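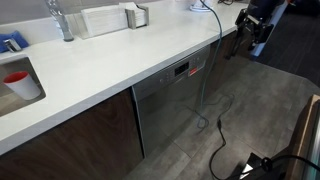 Posted by Matilde Cardoso on 2021-01-31 | Filed under: Kitchen, Small Habits

I have been meaning to write about the counter for weeks now, ever since Glória asked me how I keep mine so clear (she has three boys and a bread machine, so please be kind to her). My first answer was that I don't, you should see it at six in the evening. But then I thought about it on my walk and decided that wasn't quite fair, because something did change in our kitchen last July and I do think it stuck.

Before that, everything lived on the counter. The mixer, the fruit, the mail, two jars of wooden spoons, a radio my husband swore he was going to fix. We have a good long stretch of white countertop over the dark cabinets, and I used to look at it and think how lucky we were to have so much room to put things down. And so we put things down!

What I did was take every single thing off and carry it to the dining table, and then wait. If I went looking for something to cook with or clean with, it could come back. The tall glass bottle came back the first night. The napkins came back at breakfast, in their metal holder, because we are a family that drips. I set them side by side toward the back with a flat tray underneath, and I can't tell you how much I love that tray. It means I lift one thing to wipe instead of two, and the bottle doesn't leave its ring on the white.

The radio did not come back. Tiago, if you are reading this, it is in the hall closet.

The sink end is harder. I would like to be a person with an empty sink, and most days there is a cup in it. The red and white one is usually the culprit, as it's the cup everybody reaches for and then rinses and leaves "for later." The dishwasher is right there, a step to the side, with its nice steel door that shows every fingerprint. I have given speeches. My blue cloth stays up behind the sink by the faucet, and I know some of you fold yours over a rail and have probably ironed it too, but mine gets dropped in a heap and I have made my peace with that. I change it every 2 days and it goes in with the towels.

Cords are my next project. There is one that comes down over the front of the counter and another across the floor, and I step over them so often that I've stopped seeing them until I have a basket of laundry in my arms. Afonso says to get clips that stick under the edge. Has anyone tried those on a rounded edge like ours? I worry they wouldn't hold, and I'd rather not find out with glue.

Anyway, Glória, the real answer to your question is 10 minutes after supper. I put the kettle on, I wipe from the far end toward the sink so the crumbs have somewhere to go, and whatever doesn't belong gets carried out of the room before I'm allowed to sit down. Some nights I skip it – last night I skipped it for a phone call with my sister that went on until the tea was cold – and the world keeps turning.

Next time I'll write about the drawer under the napkins, which is a whole other story and may need two posts.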